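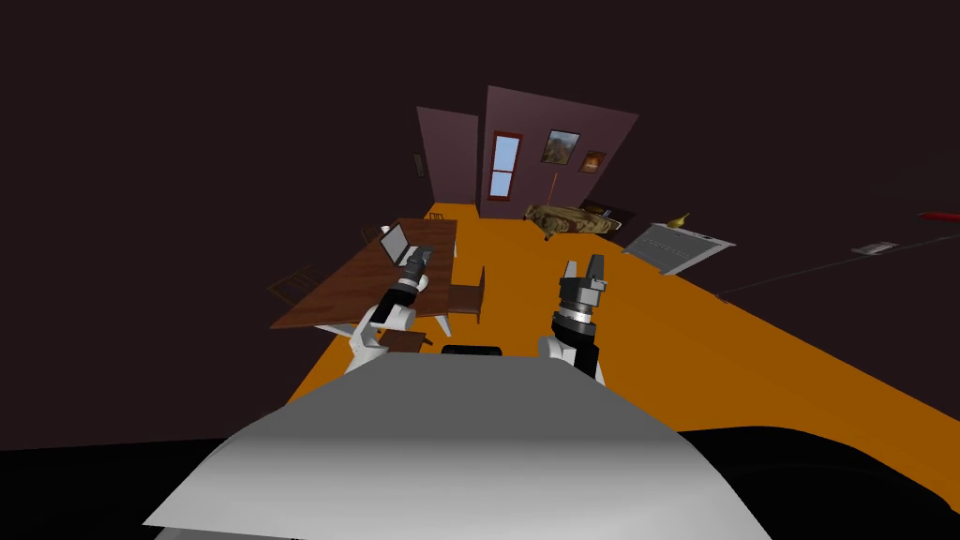
2 min read

Wirnano now sells its simulation kit by the seat, and the sales sheet leads with scene count: 3365 furnished interiors, each loadable under a two-arm mobile robot model. I think buyers should ignore that number and ask what the rooms are made of.

The rooms I loaded are furnished by shuffling an asset library. A laptop on a wooden table with a slatted chair beside it is a sensible starting point for a reach task. A camouflage-patterned thing in the same room, long and low, could pass for a sofa or a military vehicle. A golden lamp in the shape of a genie's lamp sits on the rim of a slatted gray panel. Random placement of this kind has a use. It keeps a vision model from learning that lamps only occur on desks. It does little for manipulation, where the hard part is contact, friction and clearance.

At Kosbridge we ran the kit for 9 weeks against Camargo, the older package it is meant to replace. Wirnano loads faster and its arm model is better behaved near joint limits. Of 2364 logged grasp attempts, though, most of the failures we traced came from collision meshes coarser than the visible surface. A gripper would stop short of a table edge that, on screen, it had not reached. Adding rooms does not fix that. Four rooms with accurate meshes and measured friction values would have been worth more to us than the full catalog.

The vendor's position is that users can edit meshes themselves. They can, but the license is priced as a finished product, and mesh repair is billed by nobody except the user's own payroll. Brorkelham, the reseller, offers a cleanup service at extra cost. That work belongs in the base price.

My recommendation is a single seat, for perception work only, until the June release notes say something specific about collision geometry.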